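# Buy the simulator first

Every August I get the same question from people running small shops, labs and training centres: we finally have money for a robot, which one should we get? My answer has changed over the years, and I'm more excited about it now than I've ever been. Spend the first slice of the budget on simulation. Learn what you need in software, then go shopping.

I came to this the expensive way. At Zoncombe we bought two arms before we'd settled what they would be picking up. They were lovely machines. We then spent most of a winter finding out that the grippers we'd ordered with them were wrong for our parts, and that the bench layout we'd drawn up put half the bins at an awkward reach. Niilo Suominen, who had to sign for the replacement grippers, was very decent about it, but I still remember the colour of his face.

Now compare that with how the Dotholm workshop planned its cell. Zyanya Lozano had a decent desktop computer, a physics package and a folder of rough shapes, and she let the virtual arm have a go at all of them. Flat things, round things, ridged things, things tipped over at silly angles on a table that wasn't even level. If a finger was too fat for the job, she changed the finger and ran it again after lunch. What a way to work!
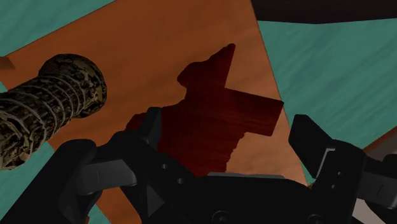
The budget side of this is what really wins me over. A quote for hardware is a single big number, and once it's spent the argument is over. Simulation lets you have the argument first, while everyone's mind can still be changed. Do we need a second arm, or a better gripper on the first one? Should the table be bigger? You can put those questions to a machine that doesn't exist yet and come back to the meeting on Thursday with something to show.

There are fair objections. Wouter Hermans likes to remind me that simulated friction is a polite guess and that real parts arrive oily, bent and stuck together. He's right, and I'd never sign off a full line on virtual results alone. So keep some money back. My own rule is to hold 20 per cent of the total for the surprises that turn up once the real arm is bolted down, and to rent for 14 days before buying if the supplier will let you. Ask, because plenty will.

The other objection is staff time, and I take that one more seriously. Someone has to learn the software, and they need proper hours to do it – a spare Friday afternoon won't cut it. Put those hours in the plan as a line of their own, with a name beside it. Training centres have an edge here, as the students will happily live in the thing if you give them a login, and the licence is there 365 days a year whether the workshop is unlocked or not.

If your money has to be committed by the end of the financial year, I know the pull of the shiny catalogue. I feel it too! But a few months of practice in software will make you a much fussier customer, and suppliers give better answers to fussy customers. Bring your own shapes and your own failures, and ask them which of their grippers would have coped.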